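Brirano review: training a bracelet-sorting policy from hand-held gripper recordings

Brirano is a software package that takes recordings made with hand-held grippers and turns them into a trained policy for a robot arm. You hold a gripper in each hand, do the job yourself, and the camera on each gripper records what it sees along with how far the jaws are open. The arms come in later, at the lab. I used it for most of August on one household job, putting jewelry away in a metal container, and this review covers what worked, what didn't, and whether I would use it again.

I should say what I was after. Our group in Gumcombe has been trying to find out how much a policy depends on the place where its demonstrations were made. Most of our earlier recordings came from a lab bench with a gray top and good lighting. They trained well and then failed as soon as the background changed. Brirano claims to help with this in two ways: a filter that throws out poor recordings before training, and a training method the authors call paired viewing, where the clips from both hands are fed in together and the model has to learn which parts of the two views belong to the same object. The second part is the research idea. The filter is more of a convenience, but it ended up mattering more to us.

Setting up

Installation took an afternoon. The package expects video, jaw width and a position track for each hand, and it doesn't care which make of gripper they come from as long as the files follow its layout. Ours needed a short conversion script. The manual gives a good account of the file layout and a poor account of the clock settings. If the two hands are out of step by even a few video images, paired viewing still runs and gives no warning, and you only find out when the loss curve goes flat. I lost two days to this. There is a check tool in the extras folder that plots both jaw widths on one time line. Run it on your first recording. Tap the two grippers together at the start of each take and the match is easy to see.

You also need a decent graphics card. Training on our full set ran overnight on the one we have, and the filter finished over a lunch break.

The task

Small jewelry is a good test and a mean one. A bangle is stiff and slippery. A string of beads flops, and it looks different every time you put it down. A loop can be picked up from almost anywhere on its edge, so two people doing the same job will make very different choices, and a simple averaging model tends to go for the middle of the loop, where there is nothing to hold. Add overlapping pieces and you have to decide which one comes off the pile first.

We worked on a bed, on top of a striped, printed cover with a flowered bedspread under it. The surface is soft, so pushing down moves everything near the jaws, and the pattern has plenty of small dark and red marks that are near enough in size to a bead to confuse a detector. 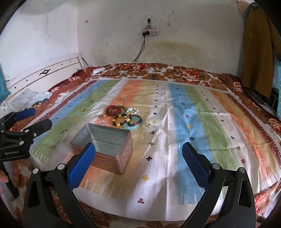
The starting layout was changed between takes by hand. We moved the container, shuffled the pile and turned pieces over, with no fixed plan beyond a rule that the jewelry had to start outside the container. The instruction given to the model was one line: put the bracelets in the metal container. Containers were changed as well, which I'd recommend to anyone trying this. A policy that has only met one box learns the box.

Each take began with both grippers open and ended when the last bracelet was in. Takes with a dropped piece were kept if the person picked it up again and carried on. I think that was the right decision, although the manual advises against it. A robot will drop things too, and it needs to have seen what comes next.

The filter

We made 338 recordings. After filtering, 301 were left. I went through the rejected ones myself, and most of them deserved it. The usual causes were a position track that jumped when one hand passed close in front of the other camera, or a take where somebody's sleeve covered the lens for too long. A few were fine as far as I could see. The filter seems to dislike long pauses, and people do pause over a tangle while they think about it. There is a setting for this, called idle limit, and the default is too strict for slow, fiddly work. I raised it for later tests and got some good takes back without letting any bad ones in, as far as I noticed.

What I liked most is that every rejected take comes with a reason in plain words and a time stamp. You can click on the time and see the spot. The older tool we used, from Ó Conaill, gives a score and nothing else, and you end up guessing at a cutoff. Brirano is clearly ahead there.

One thing missing: the filter treats the hands separately. If the left track is good and the right track is bad for a second, the whole take goes. For two-handed work I'd like to be able to keep the good stretch and trim the rest. You can do it by hand, but the trimming tool is slow and has crashed on me more than once.

Paired viewing

The idea is simple enough. Each gripper camera is close to the work and looks past its own two jaws. That gives good detail on whatever is about to be gripped and not much else. When the other gripper comes into view it can hide part of the pile, and a model trained on a single view often treats it as just another object. With paired viewing, the model gets both clips and has to match points between them during training. The authors argue that this teaches it where the second hand is in relation to the first, and that it stops leaning on the background as a result.

I trained two policies on the same filtered set, one with paired viewing switched on and one with it off. Everything else was left alone. Both were then run on our pair of arms, which have the same style of finger pad as the hand-held units so that the grip feels about the same to the model.

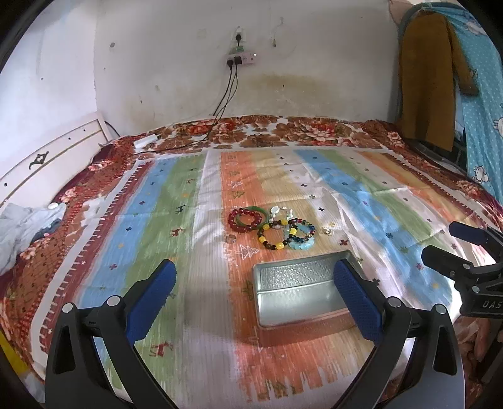
On a layout close to the recordings there was little between them. Both could lift a single bangle and carry it over, and both were slower than a person by a wide margin. The gap opened up when pieces overlapped. The plain policy kept going for the point where a bangle and a bead bracelet crossed, closed on both, and dragged the pair along until one fell off. The paired one more often moved in from the free side of the loop. It still got it wrong regularly, and I wouldn't want to leave it alone with anything valuable.

Changing the surface was the test I cared about. We took away the striped cover and ran both policies on a plain dark blanket that appears nowhere in the training set. The plain policy got noticeably worse and made several grasps at nothing. The paired policy got worse as well, but by less. On the lab bench the order was the same. I'd call that support for the authors' claim, with the warning that this is one task, one pair of arms and one set of recordings, and that I only trained each version once. A different random seed could narrow the gap. It would need repeating before I put it in a paper.

Where it did badly was placing. Getting a bracelet over the rim of a container and letting go without hooking it on a finger pad is harder than it sounds, and neither version was good at it. Strings of beads hang down below the jaws, and the wrist camera can't see the bottom of the loop once it is close to the wall of the container. Both policies came in too low and caught the rim. Lower sides helped a bit. I don't think this is a fault in Brirano as such. The information isn't in the views, and pairing them doesn't put it there. A third, fixed camera would probably help, but the current version takes input from two only.

Shiny surfaces were the other weak point. Bright reflections inside bare metal threw the point matching off, and with strong side light I could see matches sliding across the metal in the preview window. Turning on the option to mask bright areas fixed most of it and cost a little training time. I'd have it on by default.

Compared with Ornby

We also tried the Ornby pipeline on the same recordings. Ornby is easier to start with, has better screens and handles the clock matching for you. It has nothing like paired viewing, and its filter is weaker. For someone recording one-handed jobs, such as picking up a cup or opening a drawer, Ornby is the one I'd suggest. For two hands working close together, Brirano gave us better behavior from the same data.

Good points

Rejected takes come with reasons you can check.
Works with different grippers once the files are in order.
Paired viewing helped with overlapping pieces and with a new surface.
Settings are saved with each trained model, so you can tell later what you did.

Bad points

No warning when the two hands are out of step.
Idle limit is too strict out of the box.
Trimming tool is slow and crashes.
Two camera inputs at most.
The manual's section on tuning is a page long and half of it repeats the install notes.

I'm keeping it installed. The next job on our list is folding small towels on the same bed, and I plan to record that with the idle limit raised from the start and the bright-area mask on. I have also sent the authors a report about the missing clock warning, and will add a note here if a fix comes out.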